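HIST 213: Everyday Numbers in the Middle Ages and After
Handout for Unit 2: Tally Sticks, Counting Boards and the Slow Arrival of Zero
Instructor: Nazma Majumder

Read this before the discussion section and bring it with you. Habibur Weerakoon, who runs the sections this term, will have spare copies, but please don't count on him for all of you!

Where we left off

Last time we looked at Roman numerals and asked how anybody did business with them. The short answer is that people wrote numbers in one system and worked them out in another. A merchant might write MCCXII in his book (that's 1212, for those still shaky), but he would never have tried to add a column of such things on the page. He did the adding on a board, with counters, and wrote down only the result.

I love this point, and I want you to love it too. We are so used to doing sums with the same signs we use to record them that it feels like the only way. For many centuries in Europe it was quite normal to keep the two jobs apart.

The counting board

A counting board is a table or cloth marked with lines. Each line stands for a power of ten: ones at the bottom, then tens, hundreds, thousands. A counter in the space between two lines is worth five of the line below it. Whenever you have five counters on a line, you take them off and put one in the space above. Whenever you have two in a space, you take them off and put one on the next line up. 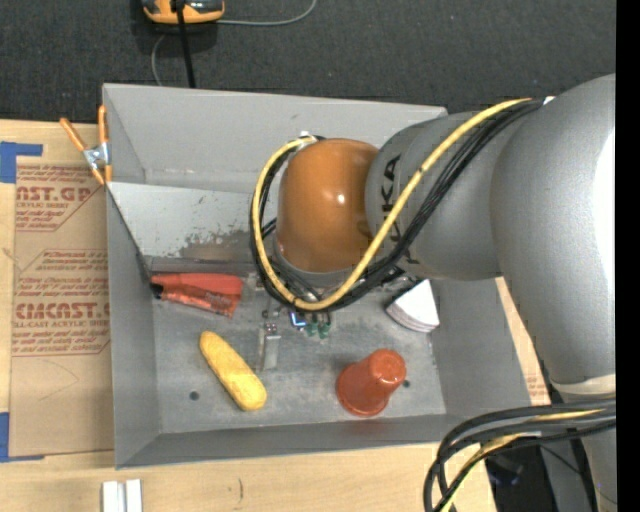
Those two rules are all you need for addition. Subtraction runs them backward: if you don't have enough counters on a line, you break one from higher up. If you learned "borrowing" in grade school, you already know the idea, and the board makes it much easier to see what is being borrowed from where.

Try 1212 plus 213 in pairs, using pennies and a ruled sheet of paper. Say each exchange out loud as you make it. You should finish with one counter on the thousands line, four on the hundreds, two on the tens and one in the space above the ones line. Multiplication is slower, but Dilruba Rathnayake showed last year's class a lovely way of doing it by repeated doubling, and we'll walk through her method in section.

Tally sticks

A split tally is a piece of wood with notches cut across it to show an amount. The stick is then split lengthwise through the notches, so each party to a debt holds half. When the debt is paid, the halves are brought together. If somebody has cut an extra notch in one half, the two won't match!

English government accounts used tallies for hundreds of years, well past 1689, and they were only given up in the nineteenth century. Think about that while you read. A system can be very old, need no paper and still do its job well.
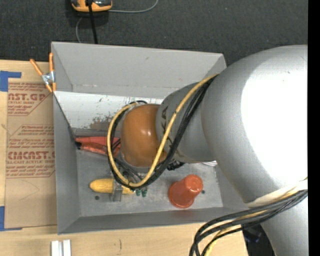

Why zero took so long

The new numerals reached Europe by way of Arabic writers, who had taken them from India. Fibonacci's book of 1202 is the famous landmark, but there were Latin texts on the subject before him, and plenty of people carried on happily with their boards long after. Part of the trouble was zero itself. On a board, an empty line is simply empty. On paper you need a mark to hold the place, and a mark that stands for nothing struck many readers as very odd.

Questions to think about

Who gains when sums are done in the open on a board, where both buyer and seller can watch? What is lost once the counters have been swept away? Taha Morsy raised a good one in office hours: does a written sum make it easier to catch a mistake, or easier to hide one?

For next time

Bring your answer to Taha's question, one page, typed or neatly handwritten. Please also bring your pennies again. We'll be trying division.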